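The Bed Is the Best Table in the House

I have a dining table, a desk and a folding thing that lives behind the door, and I do my laundry on a bed. Always have! My mother did it, my aunts did it, and when I moved into the apartment on Chong Street (third floor, no elevator, washer in the basement) the first thing I worked out was which bed got the best light in the afternoon. It was the kid's bed. So at four o'clock, once a week, that's where the whole clean pile gets dumped, and that's where I stand for an hour with the radio on, folding.

Last May I decided to get serious about it. We had drawers that wouldn't close and a stack of sweaters on a chair that had stopped being a chair sometime in the winter. I'd bought a copy of the Nistitz home guide at a library sale for a dollar – it's a fat little paperback, a bit smug – and it has 16 pages on folding alone. Sixteen! I read them all in the bathtub and came out with opinions.

The first opinion is about black clothes. Keep them for last and they'll break your heart, as you're tired by then and every one of them looks like every other one. I do them first now. I spread each piece out as wide as it'll go over the blanket, so I can see what I've got, and the trim is what saves me. A white band tells me which garment I'm holding a lot faster than hunting for a tag.

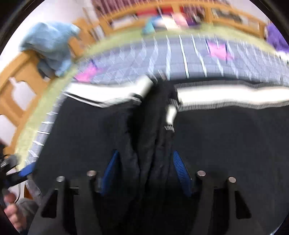 Black with wide white bands, over the striped bed cover.

Nistitz wants you to fold in thirds, lengthwise, then in thirds again until the thing stands up by itself like a little book. Fine for T-shirts. For anything big I cheat: pinch it in the middle, lift, let both sides drop and give it a shake. The folds hang down long and you can lay the whole business over your arm while you clear a space. My aunt would be horrified, she believed in flat surfaces and a ruler edge, but her blouses were cotton and she had a maid's closet to put them in.

The second opinion is about knits, and here I'm strict. No hangers. I lost a good cardigan to a hanger years ago (it grew shoulders like a linebacker) and I've been folding them ever since. The fuzzy ones I pick up with a full handful, never by a sleeve or an edge, and if there's a trim in a different color I turn it to the outside. Then when you open the drawer you see a line of blue and know exactly what it is. I stole that trick from a shop called Enavov, where I once spent way too long watching a clerk redo a table of pullovers.

You do have to make room around the edges. A kid's bed comes with residents, and mine don't move for laundry. The plush toys stay put, the pillow stays at the far side, the cushion gets shoved along, and I work on the checked blanket in the middle like it's a countertop. Bags land there too. I've given up on that one. 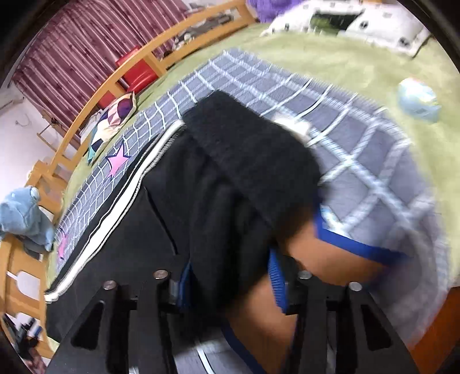

What I bought, and what I took back

I went a little crazy on storage that month. The Jikomex drawer dividers were 77 dollars for the set and I still love them, they click in and stay there. The matching folding board went straight back to the store. It's made for shirts with collars, and we own maybe two. I also looked at a cedar chest for 179 dollars and walked past it three times before going home and clearing out the bottom drawer instead, where I found a swimsuit and a bag of buttons.

The chair is a chair again, mostly. There's one sweater on it as I write this, but it's the one I'm planning to wear.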